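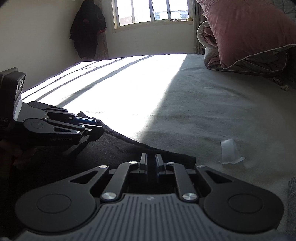

A grey-blue sheet partly in bright sun, with the pink bedding at the head of the bed.

Bed folding is the lovely old habit of using a made bed as a folding table. In Drerkinau, where it is still a favourite, a household guide of 704 pages gives it 15 whole pages! 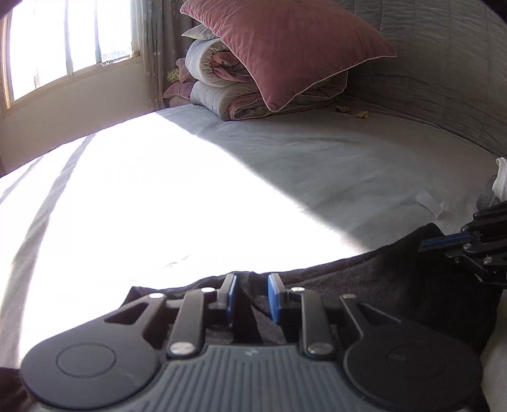 Dark cloth on the sheet, before the folded bedding.

Covers are rolled or folded towards the head first, leaving a wonderfully wide, soft surface for trousers, shirts and linen. 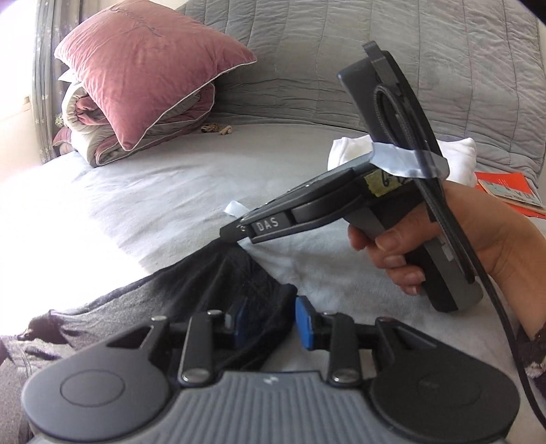 Dark fabrics
Lint shows up at once on dark cloth, so a pale sheet is shaken out first.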